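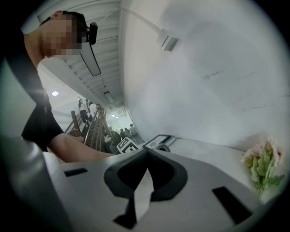

Figure 4. Close work at a white tabletop.

3.2 Why people say a room is "loud"

I went into this part of the study thinking noise complaints would track the sound meter pretty closely. They didn't, and I spent most of August being annoyed about it! We had 387 usable diary entries from two towns, Falside and Godcombe, and the word "loud" showed up in entries from rooms that measured quieter than my own kitchen.

Ha-neul Pyo read through the Godcombe diaries first and spotted the pattern before I did. People wrote "loud" when they couldn't follow one voice. A steady fan hardly bothered them, but two talks going on at once did (even soft ones), and hard bare walls made it worse - at least that's how the writers put it. One person described lunch hour as "soup," and I've been using the word ever since.

So we went back and re-coded every entry with the Tarevar scale, which asks about effort instead of volume. Scores run up to 100, and the Falside entries bunched near the top far more than I'd guessed. I'd still treat that with care, as Falside diaries were shorter and a lot of them were filled in after dinner, from memory. 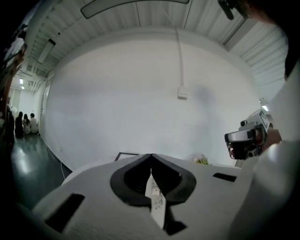
3.3 Limits of the diary method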